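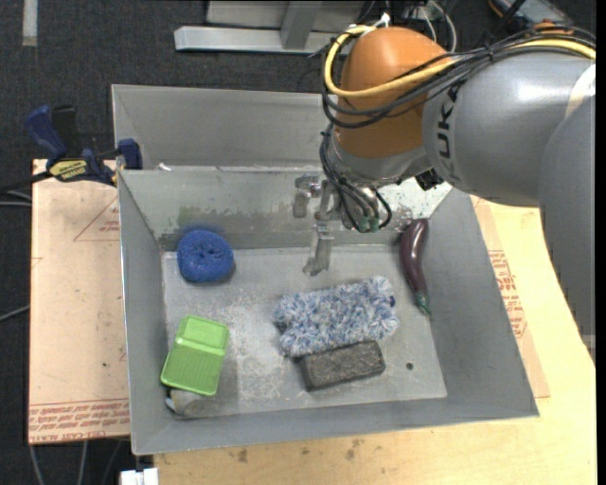
Grey metal bin, mixed household items. Blue mesh scrubber at the back left, scuffing in the middle of the floor.

Cleaning and marking of a grey metal storage bin – what is safe on the surface?

Posted by taline_shed in Home Maintenance, Monday

I keep odds and ends from the kitchen and laundry in a metal bin with sloping sides and a flat floor. The floor is light grey and has picked up pale scuffs and whitish scratches, mostly centre-left. The rear wall is smudged, and there is a faint greenish stain on it above where the blue scrubber sits. There is also a small round hole in the floor towards the front right.

I do not know whether the grey is paint, powder coat or bare metal. The bin came second-hand with no label. I would like to know:

whether the whitish marks are likely to be damage or transfer from other items
what to use on the green stain
whether the hole should be plugged

I have dish detergent, bicarb and a bottle of Clekness degreaser. Happy to buy something else if it is under 18 dollars.

2 replies, sorted by oldest

paredes_workshop

Work out the finish first. Pick a spot under the rim and rub it with a cotton bud dampened with methylated spirits. Colour on the bud suggests paint. No colour does not tell you much, as powder coat and bare metal will both pass.

For the whitish marks, wipe with warm water and detergent, dry fully, then run a fingernail across one. If the nail catches, it is a scratch and cleaning will not remove it. If the mark is flush or slightly raised, it is probably plastic or mineral residue. A melamine sponge with light pressure will usually shift that, but it is a fine abrasive and will change the sheen on a gloss finish. Do a small patch and let it dry before judging the colour.

For the green stain there are two candidates: dye or residue from something stored against the wall, or algae if the bin has been kept damp. Detergent first. If it stays, make a paste of bicarb and water, leave it for 7 minutes, wipe and rinse. Do not use bleach on bare metal. Check the degreaser label before it goes anywhere near the bin – a strongly alkaline one will dull aluminium and can etch zinc.

Leave the hole open if it was drilled on purpose. It lets water out. Look at the edge for rust and touch it up if the metal is exposed.

leltov80

I just use detergent and an old toothbrush on mine. Scratches are still there but it's a bin. Mesh scrubbers hold a lot of water, so let yours dry before you put it back. Put a rubber mat in the bottom if the scuffs bother you, and cut it short of the hole.

taline_shed

Thanks both. The fingernail catches on most of the floor marks, so those can stay. I will try the bicarb on the rear wall and leave the degreaser in the cupboard.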